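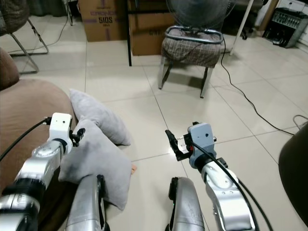 Looking after your tile floor

Many of the calls we get at the Lollgate office after the winter are about tile floors. The floor looks dull, the lines between the tiles have gone dark, or there is a tile by the door that clicks when you step on it. Most of it you can deal with yourself in an afternoon. Some of it you should leave to us, and those cases are listed near the end.

Everyday cleaning

Sweep or vacuum before you mop. Grit is what wears the finish off a tile, and a wet mop only pushes it into the joints. If your vacuum has a spinning brush, turn the brush off.

For mopping, use warm water and a small amount of dish soap or a neutral floor cleaner. More soap does not get the floor cleaner. It leaves a film that holds dirt, and this is the usual cause of a floor that looks gray an hour after it was washed. If you think you have a film, go over the floor twice with plain warm water, changing the bucket in between, and dry it with an old towel.

Please do not use vinegar. It is on every list of home cleaning tips, but it eats into cement grout over time and it will mark natural stone the first time you use it. The hallways in the Kerkia building are limestone, and two of the dull patches near the mailboxes came from vinegar.

Grout

Dark grout is usually dirt and soap residue. Mix baking soda with a little water until you have a paste, spread it along the joint, leave it for ten minutes and scrub with a stiff nylon brush. An old toothbrush works but is slow. Do not use a wire brush. Rinse well and let the floor dry overnight before you decide whether it needs a second go, as wet grout always looks darker.

Once the grout is clean and fully dry you can seal it. We keep Bravach sealer at the office and residents can sign out a bottle for free, along with a small applicator. Wipe any sealer off the face of the tile before it dries. Stay off the floor for the time given on the label, and keep pets off it too.

Kitchens and entryways need sealing more often than bedrooms. To check, put a few drops of water on a joint. If they soak in, the sealer has worn out.

Mats and furniture

A mat at the door saves more work than any cleaner. Shake it out once a week. Mats with a rubber back can leave a yellow stain on some tile, so lift yours now and then and look underneath. Felt pads under chair legs should be replaced when they go flat or pick up grit.

When to call us

Call the office if a tile is loose or sounds hollow, if a crack runs across more than one tile, or if grout keeps crumbling in the same spot. Call right away if a joint stays damp near a bathroom or a dishwasher. Please do not fill cracks with caulk or glue, which makes the repair longer and has to be scraped out first.

Joaquín Riquelme handles floor repairs for all the buildings. He carries spare tiles for most units, but the older pattern in the Kumsa building is no longer made and we have 13 left. If you have any of these in a closet from an earlier repair, we would be glad to have them back, chipped ones included.

Repair visits in June

Joaquín will be doing small floor repairs in June, one building at a time. The visit is free for up to 30 minutes of work. Anything longer is booked separately. To get on the list, leave your name, unit number and a short note on the problem at the office, or put it through the mail slot. Clear the area before he comes, including rugs, and keep the floor dry that morning.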